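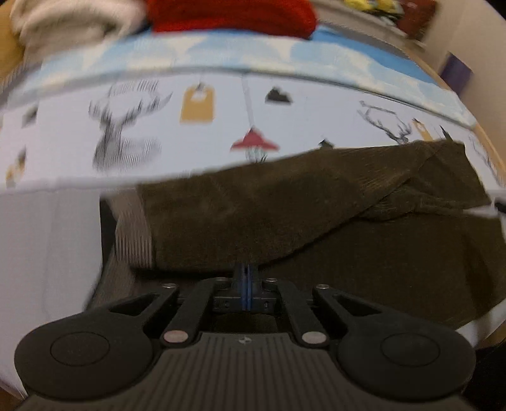

Turncombe is getting its cold-weather clothes out early this year, and Kornero could not be happier about it. The home-sorting group's Big Fold is back for a second season, and it starts in people's bedrooms with whatever has been sitting in drawers since spring. Corduroy is the star this time. There's a dark olive-brown piece of it folded in front of a white print covered in sketched antlered deer and mustard-yellow tags, with a cream knit and a bright red one farther back, and if that doesn't make you want October to hurry up, we don't know what will!

The idea is a simple one. Households sign up for a visit, pick one room, and go through the fall and winter clothes in it with a member of the Kornero team. Everything gets unfolded, looked over and folded again. What the family still wears goes back on the shelf. What they've outgrown or gotten tired of goes into a bag for the swap at Mastcombe Hall, where anyone in town can come in and choose something to take home. No money changes hands at any point.

Last season's swap took in 1504 garments, more than the hall had racks for, and people were trying on coats in the hallway by the time the doors had been open an hour. The organizers have borrowed extra tables for this one and are moving children's clothes into a room of their own, so parents with strollers won't have to squeeze past the coats.

Arash Kermani, who started Kornero with his sister, is especially excited about the folding part. He learned it in his aunt's fabric store and still talks about cloth the way other people talk about food.

"Corduroy is so forgiving," he told us. "You spread it out on the bed, you smooth it along the ribs with the flat of your hand, and it tells you where it wants to go. People come in thinking they're bad at folding and ten minutes later they're pulling sweaters out of the closet to see what else they can do."

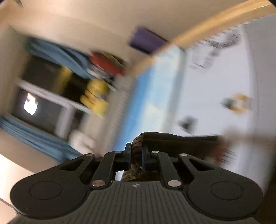
His method for pants takes three folds. Lay one leg over the other so the seams line up, bring the hems up to just below the waistband, then fold the whole thing in half again and stand it on its edge. Thick fabrics get a looser last fold, which keeps the ribs from being crushed along the crease. Kermani likes to work on a made bed, where there's room to open everything out and nobody has to bend down to the floor. A table is fine too, but long pants tend to slide off the end.

Knits are another matter. He never hangs a sweater, and he's firm about it. They get folded with the sleeves crossed over the back and go on a shelf in short piles, heaviest at the bottom. Scarves and hats can share a drawer. Buttons get checked while you're at it, and anything missing one goes in a separate bag along with a note about which button it was.

That bag goes to the mending table, new this year and already the part of the swap we hear the most about. Bataineh, the tailoring shop on the square, is lending two sewing machines and a very large tin of buttons, and will have someone on hand to show visitors how to take up a hem or close a small tear. Bring your own patches if you have a fabric you love. The shop's people are hoping to see a lot of worn knees, and they have been saving corduroy scraps since June in browns, greens and one really wonderful rust color.

We sat in on one of the home visits and came away with sore arms and a long list of things to do in our own closets. It's surprisingly good company, too. Every other item seems to come with a story (who wore it first, where it was bought, why it was never given away), and the talking takes at least as long as the folding. Kermani says he plans for that and never books more than one house in a morning.

A few practical notes for anyone thinking of joining in. Visits last up to three hours, and evening times are available for people who work days. You don't have to wash everything beforehand, but clothes going to the swap should be clean by the time they're bagged. Shoes and bedding aren't being collected this season. Printed fabric in good condition is welcome, even in small pieces, and will go to the mending table. If you can't carry your bags to Mastcombe Hall, say so when you sign up and they'll be picked up from your door.

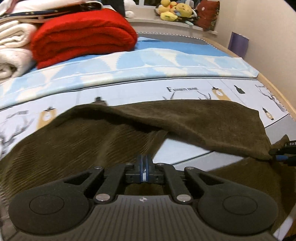
Brown ribbed cloth spread out across the bed.

The swap opens at Mastcombe Hall on August 25, 2018, at ten in the morning, and runs until four. Coats and knits will be on the left as you come in, pants and skirts on the right, with the mending table at the back near the windows, where the light's best. Folding demonstrations will run through the day, and Kermani has promised to take on any garment people bring him, hoods and ruffles included. Coffee and plum cake will be served in the side room, so please keep cups away from the racks.

Sign-up sheets for home visits are at the Bataineh counter and at the Turncombe library desk. Places in the first round have gone quickly, but a second list is open for the weeks after the swap, and bags from those visits will be held over for the spring event. Anyone with spare hangers, the sturdy wooden kind above all, can drop them off at the hall the evening before, between five and seven.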